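Informe de avance, tercer trimestre
Proyecto Drudham: recuperación de escoria en el horno de ferromanganeso
Para: Nasrin Hosseinzadeh, dirección de inversiones
De: Nima Mahmoudi, planta de Jatar

1. Estado general

El horno 2 volvió a operar en agosto con el revestimiento nuevo. Desde entonces se han completado 39 coladas con la mezcla modificada, que incorpora escoria rica triturada en sustitución de una parte del mineral. El consumo de coque se mantiene dentro de lo presupuestado. El contenido de fósforo en el metal sigue siendo el punto débil: tres coladas de septiembre quedaron fuera de especificación y se vendieron como material de segunda.

2. Preparación de carga

La trituradora de mandíbulas está instalada y conectada a la cinta. Falta la criba secundaria, que Charvát entregará en octubre. Mientras tanto se criba por lotes en el patio, lo que obliga a mantener un turno adicional. La existencia de escoria clasificada es de 3,000 toneladas, suficiente para cerrar el año al ritmo actual.

Negin Bagheri revisó el procedimiento de muestreo. Ahora se toma una muestra por lote antes de la tolva y otra en la cuchara, y ambas van al laboratorio con el mismo número de colada.
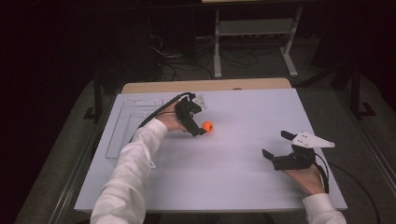
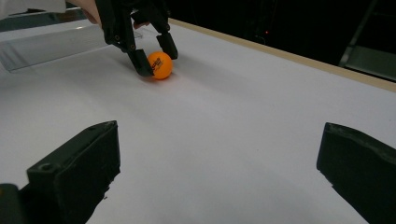 La pelota naranja y las pinzas de mano negras sobre la mesa.

3. Laboratorio

El espectrómetro estuvo parado en septiembre por una avería en la bomba de vacío. Durante la parada los análisis se enviaron a Plollimance, con un retraso de dos días por muestra. La bomba ya está cambiada y la calibración la hizo Shahab Sharifi con los patrones de manganeso y silicio. Queda pendiente comprar un patrón de fósforo bajo.

4. Gastos

Se ha ejecutado el 46 % de la partida de equipos. La obra civil está pagada por completo salvo la retención de garantía. El turno adicional del patio no estaba previsto y se carga por ahora a mantenimiento; pedimos autorización para pasarlo a la partida de preparación de carga.

5. Próximo trimestre

Montaje de la criba secundaria y prueba en carga.
Ensayo con coque de menor fósforo, a cargo de Ekkachai Kamolrat.
Revisión de los electrodos y de las juntas de refrigeración.
Envío de muestras de metal a dos acerías interesadas en la calidad de alto carbono.

La decisión sobre el coque depende del precio del proveedor, que todavía no ha enviado oferta. Si no llega antes de noviembre, el ensayo pasará a enero.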